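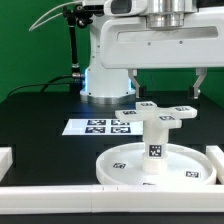 Bench 2, white tray setup, green wall behind

Ticket: tube won't sit in tray
Opened by: Babatunde Adebisi, Flondisdale
Status: open

Frosted tube from the Stisum kit. Supposed to lie flat on the tray floor along the wall. Keeps riding up on the dish rim. Tried 7 times, same thing. Swapped in the spare tube, no diffrence.
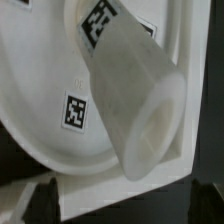 Tube lying half over the dish, open end toward the camera

4:40 pm - I. Bashir: is that the Frota dish or the older one? Rim height isnt the same. Check the marker labels are stuck down flat too, esp. the one inside the dish.

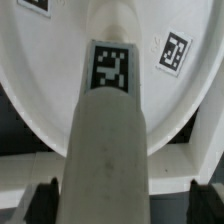

Labels pressed down again, will recheck tommorow. Dish is the Frota. Older one still in the Rilmont box, will swap and retry before we order more.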